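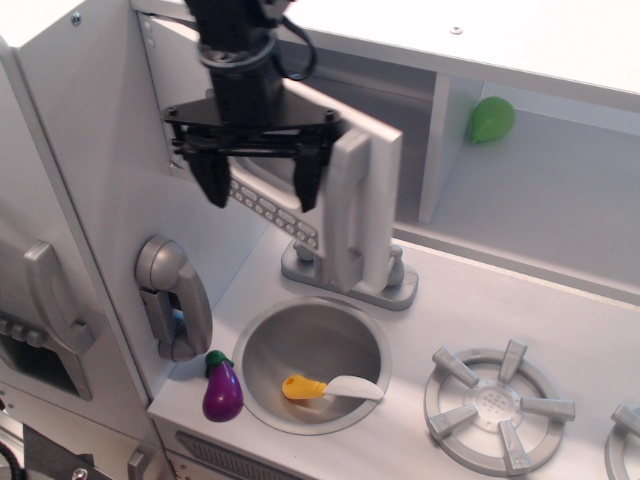
Youth work and summer schemes > Getting started

How do I find a summer work placement for a 15-year-old with a stammer?

Posted by Trilleymum, September 3, 2022

Hello all! I know summer has only just finished but I want to be properly organised for next year. My son will be 15 in July and is dead keen to do a placement like his cousin did. She was on the six-week scheme in Drillorport and came back a different girl, up before me every morning and full of stories about the garden centre.

My worry is that he has a stammer and interviews are very hard for him, phone calls even more so. He's great once he knows people. Do these schemes make allowances? Is he too young for some of them? And does he get paid, or is it just expenses? We're in Trilley so he would need to get the bus (the 70, if that helps anyone). Any advice very welcome!

fodel_fran
3 replies on this site

Oh, do go for it! I helped on the Drillorport scheme this year and it was the best summer I've had in ages. We had 33 young people and plenty of them needed something done a bit differently. One girl did her whole interview by writing her answers down beforehand and handing them over, and she got her first choice of placement.

The form has a box near the end that says "anything we should know". Please use it! People leave it blank out of shyness and then the staff can't plan. He could put something as simple as "I have a stammer, please give me time to finish, and email me instead of ringing". Even better if he writes it himself, in his own words.
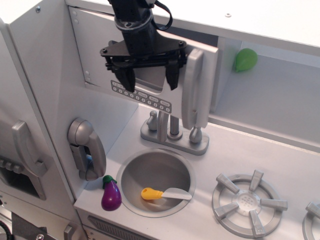
Before any of the placements begin there is a preparation week, and I can't praise it enough. They practise saying hello to a manager, asking for help, what to do if the bus is late, all of that - and they do it in pairs, so it never feels like standing up in front of a class. Ask if he can meet his supervisor during that week too. Ten minutes and a cup of tea makes the first morning so much easier.

On age, ours took them from 14, but the under-16s did shorter days and couldn't go to every employer. The Salehi bakery was lovely with the younger ones. Forms went out in spring and the popular places filled quickly, so get his name on the mailing list now.

Trilley bus regular

The 70 doesn't go all the way any more. Change at Fodel for the 313. Get him a young person's ticket.

greenwellies

Agree with most of what fodel_fran has put, and how nice to hear a happy story! A few things to add on the money side. Ours was an allowance paid at the end of each fortnight, so he'll need a bank account in his own name before he starts. Sorting out my daughter's took much longer than I expected and she ended up waiting for her first payment. Fares were paid back as well but only if you kept the tickets, so give him an envelope to stuff them in.

Rules on hours for school-age children can vary with the council, and he may need a work permit. The scheme did the permit for us but I had to sign it, and it went back and forth twice because I'd missed a page.

Also, does his school have a careers adviser? Ours was brilliant and did a pretend interview with my daughter every week for half a term. She used to dread them and by the end she was asking the adviser questions back! Best of luck to him, and do come back and tell us where he ends up.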